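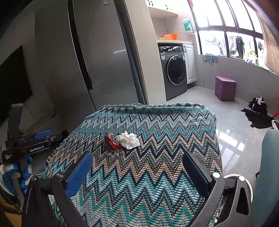 Page 2 of 532

Fringe on a chevron blanket
posted by tealknitter

I'm knitting a zigzag blanket in the Kinyua pattern and I love it! The stripes are going beautifully, but do I add the fringe before or after washing?

purlybird
After, every time! Wash it, dry it flat, then knot the fringe on and trim. Mine had 2,341 rows of wool in it (so many evenings, such fun) and the zigzags settled wonderfully once it had been blocked.

Celville
before is fine too, just tie it tight

moss_stitch
Cut your lengths round a hardback book, it's so quick!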